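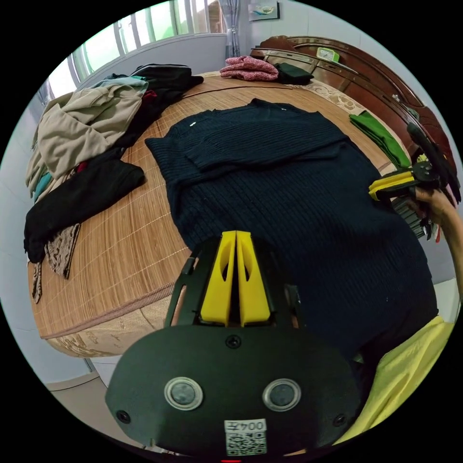
2021年11月15日　Skuvent 衣類たたみ　作業ノート
今日の題はニット。機械に家の洗濯物を任せられるか、の続き。タオルはもういい、形が四角いので差がつかない。紺のリブ編みセーター、袖が身頃に横向きで重なった状態が一番いやらしい。同じ色が二枚重なると境目は薄い影しかなく、認識側(Zakaria)は袖と身頃を一枚の布とみなしがち。下が竹のマットなので布の外形は取りやすいはず。左の服の山は後回し。

1. 広げる
両袖を伸ばして平らに置いた形を基準姿勢とする。襟の近くの白いラベルを向きの手がかりに使えないか。ただし裏返しだと話が変わる。要検討。

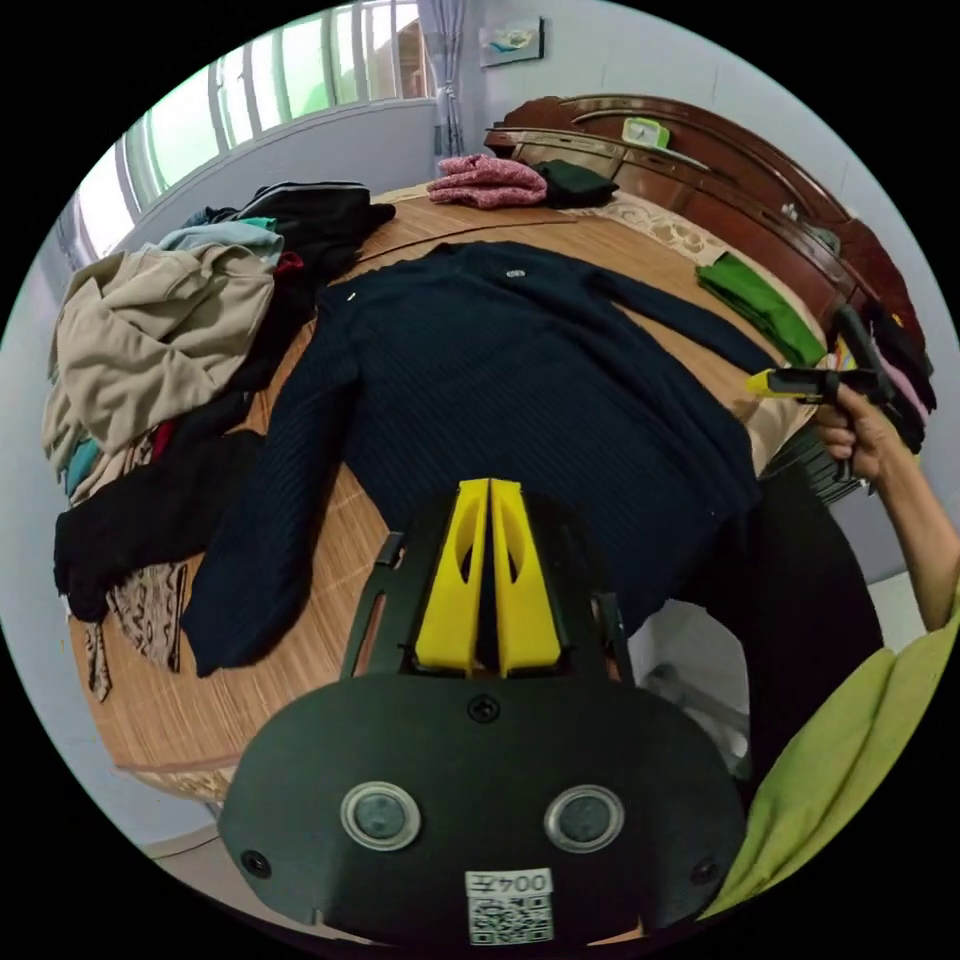 2. 数字のメモ
8月からの累計3546本、うちニット637本。学習に回せたのは601本。Lanholmの腕で再生すると、袖を折るところまではまあ行く。裾を合わせる段で崩れる。一枚52秒。人なら10秒かからんと思う。遅い。
リブは引っ張ると伸びる。つかむ力を下げると今度は滑べる。ここの中間が狭い。

3. ベッドの縁
縁から垂れた服は別問題。自重で形が変わるし、下からつまむのか上から引き上げるのか決めてない。紺のニットも黒い上着も垂れるとひだだらけで、どこが端だか分からん。次はこれをを集中してやる。

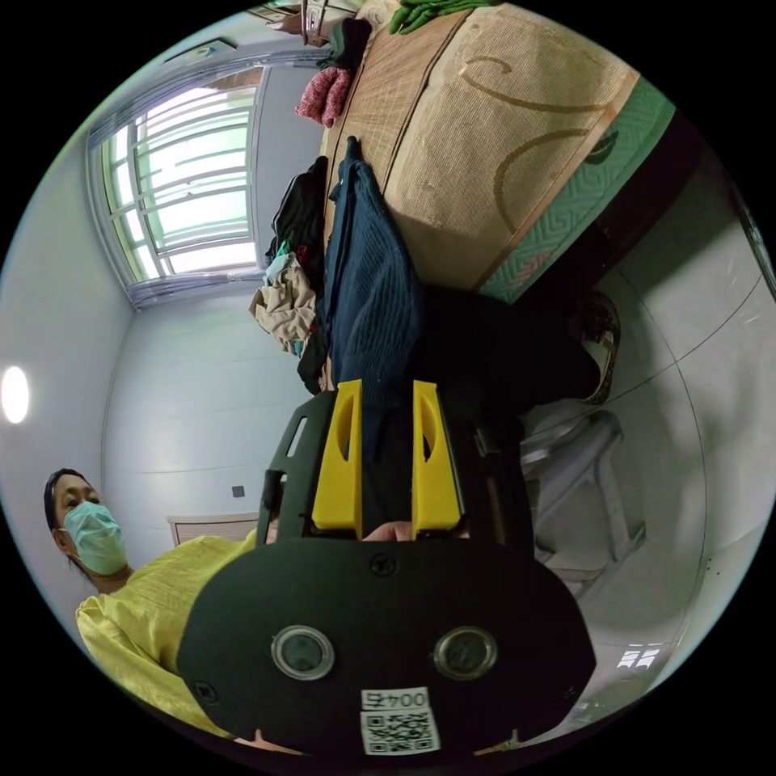
Cilttonからは、家の人が欲しいのはきれいな四角ではなく引き出しに入る程度の畳みで、裾のずれは許容してよいのでは、との意見。一理あり。合格基準をゆるめて601本を採点し直す。垂れた服はその後。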